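Chapter 5
Setting the Work Table

Before we get to lifting, sorting and packing in the chapters ahead, I'd like us to spend a little time at the table itself – the plain surface where most small jobs begin. On a Sunday at home you probably clear a space without thinking, push the boxes to one side, and pull a bowl or tub up close to your hand. Good for you! Workrooms do much the same, only all day long. In this chapter we visit the packing room at Pindonen, where 194 small items may cross one table before lunch, and we ask what belongs within easy reach and what can wait farther off.
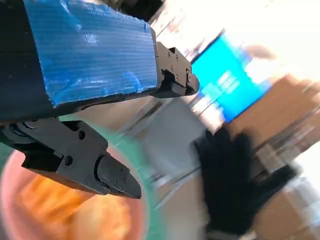
Figure 5.1 A gray work table with a green-rimmed container and cardboard boxes.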